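Seasonal Garment Care Assistant - Heltero Outdoor Rental, Mollen

Posted September 2, 2018

Heltero rents winter clothing to visitors who come to Mollen for the snow season and don't want to buy a coat they'll wear for a week. We are hiring garment care assistants for our workroom on Dauda Street. The season runs through the end of January, with a chance of staying on for spring storage work.

What you will do

Check in returned jackets, pants and gloves. Go through every pocket and log what you find. Wash and dry items by the care label, test zippers and snaps, and set aside anything that needs sewing. Fold or hang clean items and put them back on the right rack by size. On busy days you may also help at the pickup counter.

You do not need to know how to sew. Our repair person handles seams, cuffs and zipper replacements. You do need to spot a problem before the jacket goes out again - a stuck pull, a worn cuff, a collar that won't stand up.
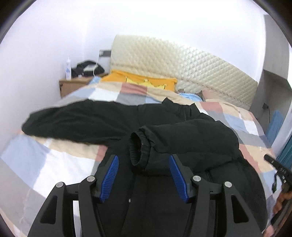

Black jacket with stand-up collar and a gathered cuff.

Hours and pay

28 hours a week, mostly mornings. Shifts start at 7 and include some weekends and holidays. Pay is set by experience and will be discussed at the interview. Staff get free rental of any item in stock and 40 percent off end-of-season sales.

What we ask for

You should be able to stand for most of a shift and lift a full laundry cart with help. You should be able to read care labels and fill in a simple log by hand. Experience in a laundry, hotel or clothing store is useful but not required. We train all new hires for two weeks, paid at the full rate.

The workroom uses Clarkasine detergent. It has a light scent, so tell us if you are sensitive to fragrance.

How to apply

Bring or mail a resume and the names of two references to Heltero, 206 Dauda Street, Mollen. Walk-ins are fine between 10 and 3. Please write "garment care" on the envelope - we are also hiring drivers and the applications get mixed up. We will contact applicants for a short interview and a tour of the workroom.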